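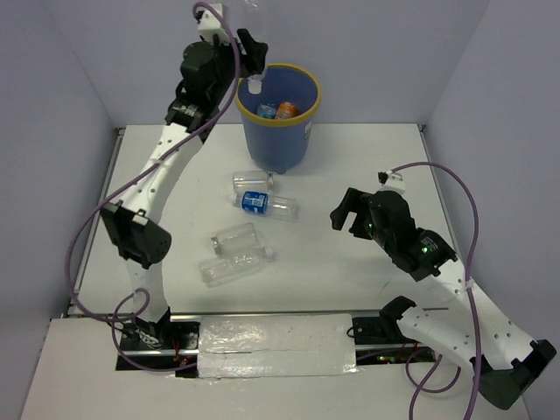 The sorting consultant asked to be quoted without a name, on the grounds that Cikside is a small town and the people who pay for its recycling read everything. We met on a Sunday at a kitchen table, with a bag of empties under it.

I had come with doubts. The town's new sorting guide, put out by a firm called Urar, says households can cut what they throw away by 34 percent if they only learn to sort. I have sorted for years and my trash can is as full as ever.

"I'd want to see how they got that number," the consultant said. "Did they weigh it? Did they ask people? People lie about their trash – I do."

We started with glass. The guide puts it all under one heading, and the consultant thinks this is the worst page in it.

"A drinking glass is not a jar. It's often made to a different recipe and it can melt at a different temperature. But it's clear, it's glass, so in it goes."
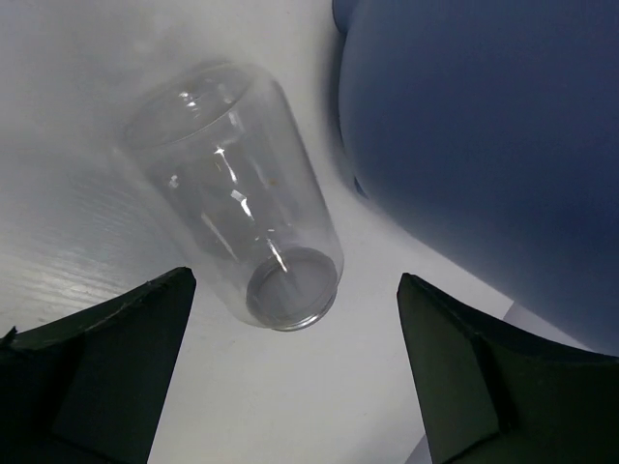

A clear tumbler on its side. The guide doesn't say where it goes.

So where does it go? "If it's whole, give it away. If it's broken, wrap it and put it in the regular trash. Unless your plant says otherwise, and you should call them." I called the Van Dusen plant later that week. The first person didn't know. The second agreed with the consultant, mostly.

Plastic bottles went better, though I wasn't sold. Cap on or cap off? "On, around here. It used to be off. I can see why folks stopped listening." And the label? "Leave it." 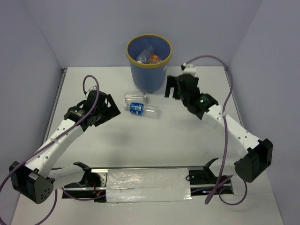 Two clear bottles by a blue bin, one of them with its label still on.

I asked about the Nestus bin program, which handed out 3365 bins last November. Did they help?

"They're nice bins," the consultant said. "I've opened plenty that had candy wrappers in with the bottles. A bin doesn't teach anybody anything."

The guide is 95 pages long. I asked how many were worth keeping.

"Four. I'd put those on the fridge."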